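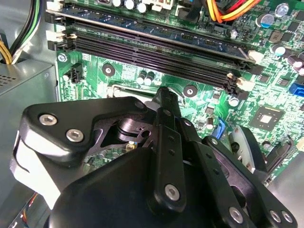 December, bench 2, Pravcombe. Third week of the refurb cell and the job sheet now calls us "attendants". The Jonar contract is for 3,000 desktops, stripped and sorted, and the arm gets the repetitive end of it. Memory first. Today's boards are the green ones with a single module left in the top slot and white clips at both ends, which any of us could have out while looking for our tea. The arm takes 45 seconds and wants the case squared up to the bench mark before it will start.

Loose wiring is still ours. Spent the morning tucking power leads back so the gripper has a clear run. Morrison's manual calls this "light preparation". My back has another term.

Changes since last entry: breaks are staggered, 20 minutes each, so someone is always near the stop button. Thumbs much better, no clip cuts. Talking is down, as you can't chat across the guard.

To do: ask Brunditz for softer fingertip pads. Move the radio. Log rejects by board type, not by mood.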